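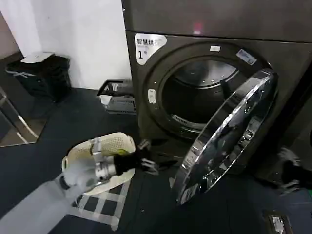 Left arm stops with force fault when it pulls clothes from the dryer

sarmont_bench wrote:
Hello all. I have a problem for two weeks now and I would like to hear if somebody else met it. Our robot has two arms and it moves laundry between a basket and a front-loading dryer. The arms are from Bonell, the control software is Huanca. Light pieces are fine. But with long black shirts the left arm stops in the middle of the move and reports "force limit, wrist". The gripper then stays closed, and the right arm goes on as if nothing happened. Last night it pulled the shirt tight between the two arms and the seam opened.

The force limit is set to 40 newtons. I did 185 moves with towels and had no fault. With shirts I had 8 faults in one evening. I do not want to raise the limit before I understand it.

Wian Coetzee wrote:
Please do not raise it. I think the sleeve is caught somewhere, for example on the vent grille in the lower lip of the drum or on a hinge part of the door. The arm feels a real load, so the fault is correct. What is wrong is that the other arm continues. In my opinion this is the more serious matter -- one arm in fault must stop both.

clamham_dan wrote:
I disagree a little. If both arms freeze with cloth between them, the cloth stays under tension, and the next person who comes near will try to free it by hand. I would open the right gripper first and then stop.

Wian Coetzee wrote:
And if the right gripper holds something heavy? Opening on a fault is also a movement. I would stop both, keep the grip, and let a person release it with the pendant from outside the marked area.

sarmont_bench wrote:
Thank you both. I looked at the log again and the stop signal from the left arm reached the right controller 7 seconds late. So it was sent, but it waited in the queue behind the motion commands. I moved it to a separate channel this afternoon. I will repeat the shirts with one person at the stop button.
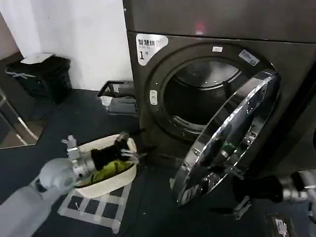
clamham_dan replied that a separate channel is good, but the stop should also be wired. "Software only is how we bent a wrist in March," he wrote. "Also check that the arm does not start again by itself after you clear the fault. Ours did."

sarmont_bench wrote:
It is not wired yet -- I know. I ordered the cable. Until it is here we run at low speed and keep hands outside. About the restart I will check tonight.

Reader comments

moth_and_wool: Same fault with pillow cases, but only when the door is not fully open.

Wian Coetzee: Then look at the door path first. Ours passes too close to the rim.

gerbil5: Which Huanca version is this? In the old one you cannot give the stop its own channel.

Related threads
Bonell wrist sensor drifts after warm start
Two arms, one stop button: how do you wire it?
Gripper does not open after power loss

We use cookies to keep you logged in. By reading on you accept this. Settings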